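Re: [cell-upkeep] Fingers letting plates slip at the rack

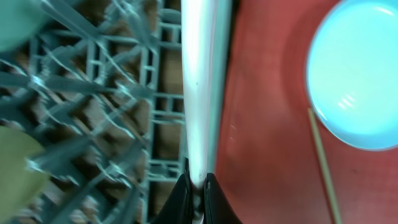

Sistdale bench

Wednesday, August 19, 2020

Hi all,

Answering the Manalo folks, and sorry it took me a while, I wanted another go at our own cell before I opened my mouth. Quoting the bit I'm replying to:

> We have the same dish cell as Sistdale, more or less. Bowls are fine.
> Plates go in okay for the first part of a shift and then start to
> rotate in the fingers just before they get to the slot. We raised the
> grip force twice and now we have a chipped rim. Is it the pads? How
> often do you change them? And do you re-teach the rack every time
> somebody washes it?

Yes, I'd look at the pads first, and please put the grip force back where it was! We did exactly what you did in January and all we got for it was a warm gripper motor and two chipped plates.

We swap pads at 2,060 cycles now. The old number on our sheet was much higher and I have no idea where it came from. Our last bad set had only done 674, but somebody had wiped them down with the greasy rag from the conveyor side, so I don't count those. Clean them with plain alcohol and let them dry before you home the gripper.

The wrist camera shot up top is a white plate edge-on between the fingers, with the gray rack on the left and the red surface on the right. What I look at in a view like that is the V where the two black fingers close on the lower end of the plate. If one finger is doing all the reaching, your center is off, and new pads will only hide it for a few days. Ours was off by almost 9 tenths of a millimeter after a bump – not much, but a plate held by the edge has a lot of lever on it.

My order for the whole job, for what it's worth:

Power down, pads off, scrape the old glue (plastic scraper, please).
New pads on, press them and leave them 52 minutes. Yes, that's what's on our sheet, and I've stopped arguing with it.
Home the gripper and check center with the gauge block.
Run the plate routine slow, with the camera view open.
Only then touch the rack points.

On re-teaching the rack: no, not every wash. We screwed down two corner stops and the rack drops back against them. I check one slot near each end and if both are good I leave it alone. The Zodoneo mount has some play in it though, so if you're using that one, wiggle the camera before you blame the rack (ask me how many evenings I lost to that one).

Does anybody at Stinholm still have the drawing for the longer fingers? Our copy is a photocopy of a photocopy and I can't read the hole spacing.

Sistdale bench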